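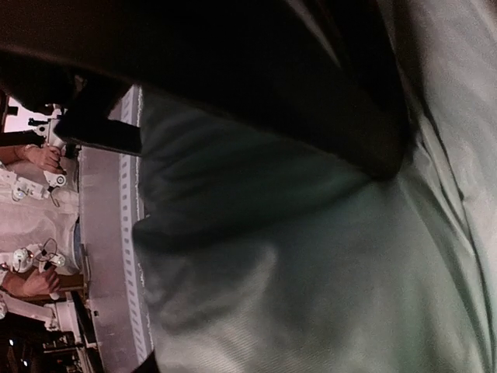 The gray-green fabric on the table

Home > Ask > Fabric & Outdoor Gear > Waterproofing

Last updated: Jul 27, 2019

Can I re-waterproof a folding umbrella or is it a lost cause?

So I have this compact umbrella I've dragged to work and back for 3 years (a Jovinero, not fancy) and the canopy has started soaking through. Not a rip, no holes, the rain just sort of mists down onto my hair after ten minutes! The frame is still great and I hate throwing it out. I have half a can of Herkix tent spray left from November. Can I use that? And do I spray it open or closed? My mom says to iron it, which sounds like a great way to lose an iron.
- Gisela Hinrichs

Answer 1

Yes, you can, I've done it to mine twice. Wash it first, though! Open it in the tub, a drop of dish soap in lukewarm water, soft sponge, then rinse like crazy, as leftover soap will ruin the coating. Let it dry open overnight.

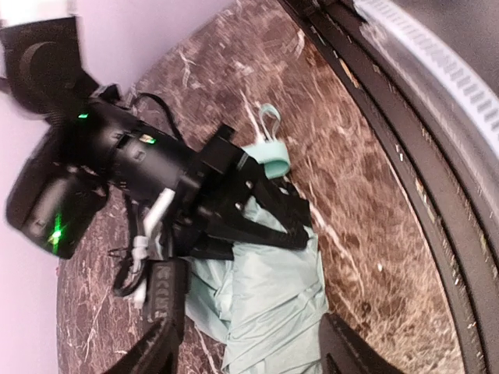 Then take it outside, open it all the way and give it 2 light coats, with a good long wait in between. Go easy near the seams at the ribs (I drowned mine the first time and got white streaks). Tent spray should be okay on polyester or nylon, but read the can and try a little on the strap first. Your mom is half right, by the way: gentle heat can wake up the old coating. I use a hair dryer on low, held well back and always moving.
- Meifang Shi

Answer 2

just buy a new one lol. the spray costs more than the umbrella

Answer 3

I'd skip the tent stuff and get Cledness, the fabric kind in the pump bottle. Mine held up all winter. Don't roll it up wet afterward or you're back where you started.

Comments (3)

queiroz_fan: does this work on the see-through plastic ones?

Meifang Shi: No, those don't soak up anything, just wipe them down.

Gisela Hinrichs: Washed it last night, spraying tomorrow. The tub was disgusting!!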